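Archive > Light Aircraft > Interviews

Search the archive Enter keyword Go

Reet Lūse on propeller balancing

Reet Lūse balances propellers for Zesex at Clurndale airfield, mostly on two-seat trainers. Most owners come to her after replacing engine mounts that did not need replacing.

"They feel it in the pedals and blame the rubber," she says. "I put an accelerometer on the gearbox first and look at the figure at cruise revs. Anything above 0.2 inches per second gets corrected."

The correction is a small weight fixed to the spinner backplate, at an angle worked out from a trial run. She allows 2 trial runs. If the reading has not settled by then, she checks blade pitch and track.

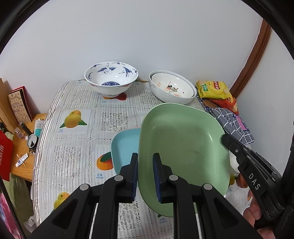
Square dishes in green and blue on a fruit-print tablecloth.

Her longest job was a trainer owned by Povilas Pärn, with 201 hours on the airframe. The blades differed in pitch by half a degree. "You can hide that with weight at one power setting," Lūse says. "It comes back at the next."

She rechecks club aircraft every October, and after any blade repair. Wind matters: above 14 knots she will not take readings, and the aircraft is always parked nose into it.

Asked about balancing at idle, she is brief. "No. Do it where you fly."

Related
Sakalauskas spinner backplates: fitting notes
Itent engine monitor after 2,000 hours
Reading a vibration plot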